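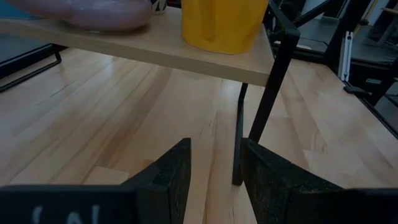 Skotex low shelf, pale wood with black metal legs

I bought this in March to go along the wall in the back room, where we had been keeping cups and bowls in a crate. It cost 60 pounds from Dridirley, plus 9 for delivery. I've now used it for long enough to say what is good about it and what isn't.

The board is the best part. It is a light wood with a fine, straight grain, and the front edge is thick enough that it looks like a proper piece of furniture. Mine arrived with no chips. I gave it one coat of clear oil before putting anything on it, and wiped it down again after a day. Tea marks come off with a damp cloth if you get to them the same morning. Leave them overnight and you will be rubbing for a while.

The legs are black metal and go on with bolts from underneath. There are 11 bolts in the bag and one of them is a spare. The instruction sheet has drawings but no words, and the second drawing shows the frame the wrong way up, so lay the parts out on the floor first and check which holes line up. Leif Ljungberg helped me hold the board and we were done in under an hour. On my own it would have been awkward – the frame wants to swing round until the last two bolts are in.

It stands steady on our floor. In the front room, where the boards slope a bit, it rocked, and I put a felt pad under one foot. The black finish has scratched slightly where the vacuum cleaner catches it, and I've touched that up with a paint pen.

I looked at the Skidance version too, which is longer and was 274 pounds. Ha-neul Nam has that one at work and likes it, but the extra length was no use to me and I couldn't see where the rest of the money had gone.

Two complaints. The corners of the board are square and quite sharp, and at this height they are just right for catching a shin. I sanded the front ones down a little with fine paper. The other is that there is no lip or rail at the back, so small things get pushed off behind. If yours is going against a wall, set it close up.

Dridirley were slow to answer when I asked about a second set of bolts, though they did send them free of charge.

Four stars out of five. I would buy the same size again.

Reviewed December 11, 2021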